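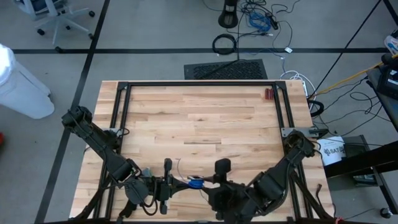 Jul 19, 2021

Back at the desk after the open day and trying to get the scholarship notes into one place before I forget who told me what (Tibor, if you are reading this, please correct anything I have muddled, you were on the phone to admissions far longer than I was).

The Dolport award is the one our students keep asking about. It takes 1514 off the tuition fee for the year, paid in two halves, and it is only open to people coming on to the full-time master's. Part-timers can try for the Ekton bursary instead, 1088, one payment, and I was rather pleased to hear they now let you apply before your offer has come through. That caught two of ours out last December, poor things, who sat waiting for a letter they didn't need!

Language certificates: must be less than 24 months old on the first day of term. I had been telling people it was the day of application, so I have written to everyone I could remember saying it to, and if you remember anyone else do let me know.

References. Two, one of them from somebody who has taught you. Tibor Dobos asked whether a lab supervisor counts as having taught you, and the answer was yes if they marked something. I shall happily sign for the summer group on those grounds, having marked nearly everything they wrote.

The Győri travel grant is separate and can be held with either of the others. Forms go through the Plurkden portal, which logged me out 7 times while I was looking for the right page (it is under "Fees", not "Funding"). Save as you go. The personal statement box loses its paragraph breaks too, so write it elsewhere and paste it in at the end.

Still to find out: whether someone who defers a year keeps the award or has to apply afresh. The lady on the desk thought they kept it, her colleague thought they didn't, and both were very kind about it. Have emailed. Also need to ask if the resit period counts as being registered full time.

Tibor has the spare prospectuses in his bottom drawer.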